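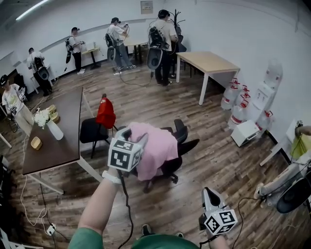

Greco Repertoire and Rehearsal Register

Data card and read-me file
Version 4, issued 21/10/2021

Summary

The Greco Register is a structured record of the music studied, rehearsed and performed by youth ensembles belonging to the Forkemach Youth Music Association. It covers wind bands, percussion groups, junior choirs and mixed chamber groups. The Register is published so that ensemble directors, music librarians and researchers in arts education may see which works are in use, at what level, and with what forces.

The Register contains 1000 entries. Each entry describes one work as prepared by one ensemble in one season. A work prepared by two ensembles, or by the same ensemble in two seasons, therefore appears twice.

Contents of the release

entries.csv - the main table, one row per entry
ensembles.csv - one row per ensemble, with type, age band and usual rehearsal venue
works.csv - title, composer or arranger, publisher and edition where known
terms.txt - the controlled list of instrument and voice names
changes.txt - corrections made between versions

All files are encoded in UTF-8. Fields are separated by commas and text fields are enclosed in double quotation marks. An empty field means that the information was not supplied. It should not be read as zero or as "no".

Main fields

entry_id: a permanent identifier. Identifiers are not reused when an entry is withdrawn.
ensemble_id: links to ensembles.csv.
work_id: links to works.csv.
season: the season in which preparation began. Seasons open in July.
grade: the difficulty of the work, from 1 to 7, as judged by the ensemble's own director.
forces: instruments or voices used, in the order given in terms.txt.
sessions: the number of rehearsals in which the work was taken.
performed: yes, no, or blank.
notes: free text, lightly edited for spelling.

Sources and method

Entries are drawn from return forms completed by directors at the close of each season. Forms from the Onon district were formerly submitted on paper and were keyed by the Association's office; all other districts have used the electronic form throughout. Where a form and a printed concert programme disagree, the form has been followed and the difference recorded in the notes field.

Roughly 80 per cent of member ensembles made a return for the most recent season. Ensembles that did not respond are listed in ensembles.csv but have no rows in the main table.

Titles have been brought into line with the publisher's catalogue wherever an edition could be identified. Arrangements made within an ensemble for its own use are marked "house" in the edition field, and the arranger is not named.

Known limitations

Grades are not moderated. A work given grade 4 by one director may be given grade 5 by another, and comparison between ensembles should be made with care.

The sessions field is the least reliable in the Register. Some directors counted sectional rehearsals separately and others did not. The current form asks for full rehearsals only, but earlier entries have not been adjusted.

Percussion parts are under-reported in the first two versions. At that time the form provided a single box for all percussion, and tuned instruments were frequently left out.

Works sung in translation are entered under the title used by the choir. The original title is given in works.csv if it was known.

Personal information

The Register holds no names of players, singers or staff, and no ages of individuals. Age bands apply to the ensemble as a whole. Free-text notes were read before release and any remark that might identify a young person was removed.

Permitted use

The Register may be copied and adapted for teaching, programme planning and non-commercial research, provided that the version is stated. It does not include scores or recordings - permission to copy or perform a work must be sought from the rights holder in the usual way.

Suggested citation: Forkemach Youth Music Association, Greco Repertoire and Rehearsal Register, version 4.

Corrections

Corrections should be sent in writing to the Register Desk, Forkemach Youth Music Association, Fostatness, quoting the entry_id and the field concerned. Accepted corrections are entered in changes.txt and appear in the following version. Requests to withdraw an entry must come from the ensemble that supplied it.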